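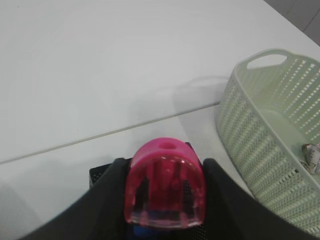

Figure 3. Sharpener held between the two fingers, with the green basket at the right.

Section 3: Working beside the packing arm

3.1 Who should read this section

This section is for the people who stand at the packing tables at Skostlow during a shift. If you install or repair the arm, please use the Brirby service book. It is kept in the office and it goes much deeper than these pages.

Before April the small stationery items were all picked by hand. Now the arm takes the single items and the packer takes the rest: sets, soft things, anything in torn wrapping, and every item that the arm refuses. The packer also decides when a basket is good to leave the table. The arm never decides this.

The item list has 178 items at present. An item which is not on the list must be picked by hand, also when it looks very similar to one that is listed.

3.2 Start of the shift

1. Read the notes of the previous packer on the clipboard. Sign under them.
2. Wipe the tabletop with a dry cloth. Pay attention to the seam between the table panels, where shavings and staples like to stay.
3. Check the basket for old paper or wrappers and take them out.
4. Look at both fingers of the gripper. They must be clean, and neither one may be loose when you push it lightly with the arm switched off.
5. Turn the key to READY and wait for the steady green lamp.
6. Choose your name on the panel. If your name is missing, choose GUEST and tell your shift leader.
7. Press START and stay at the table for the first two picks.

CAUTION: Never put your hand between the fingers while the key is at READY. The arm can be standing still and still be waiting for an order.

3.3 Clear plastic items

Clear and half-clear items need more care than others. The pink sharpener is a good case. Its upper part has a strong colour, but the lower part is see-through, and light makes pale streaks on the front of it. The camera can take a streak for an edge, and then the fingers close too high or too low.

1. Set the item upright at the pick place, with the coloured part up.
2. On the panel, choose CLEAR ITEM. The arm will move at the slower speed.
3. Wait until the fingers have closed. One finger should touch each side of the body.
4. Look at the item from your own place. Do not lean over the table.
5. If it is straight, press CONTINUE. If it is leaning, press RETURN and set it again.
6. After three failed tries, take the item off the list for this shift and pick it by hand.

Note: Black mesh holders may stay on the table, but please keep a hand's width of free space around the item. When a holder is too near, a finger can catch its rim and pull it along.

Note: The basket also has its place. Do not move it closer to make your reach shorter. If the reach is a problem for you, ask for the table height to be changed — this is allowed and it takes only a few minutes.

3.4 When the arm stops

A slow yellow lamp means that the arm is asking for help. A fast yellow lamp means it has lost the item.

1. Press HOLD, also if the arm is not moving.
2. Turn the key to OFF and take it out.
3. Remove the item. If the fingers are still closed, use the release lever on the left of the arm. Do not pull the item out by force.
4. Put the item in the hand-pick tray, even if it has no damage.
5. Write the stop on the clipboard: the item, the lamp, and your initials.
6. Begin again from step 5 of 3.2.

The stops are not counted against any packer. In the trial the arm made 3,543 picks, and the clipboard notes were the most useful thing we had when the grip settings were changed afterwards. Please write them also on busy days.

3.5 Changes in your working day

Some packers told us that the work is lighter for the wrists but more tiring for the eyes. For this reason, nobody should watch the arm for more than two hours without a change to the hand tables. The shift leader makes the plan, and you may ask for the change earlier.

Breaks are the same as before. When you go on a break, turn the key to OFF and take it with you. Do not ask the person at the next table to watch your arm together with their own.

The speed is set by Karunaratne, the office which looks after the line. Packers may make the arm slower at any time, with no permission. Only the office may make it faster.

Training for new packers takes three shifts. On the first one you work only by hand, so that you know how the items feel and which of them break easily.

Questions on this section: Chandrasekhar Sastry, Sukotari training desk.
Section 3 last changed: May 2018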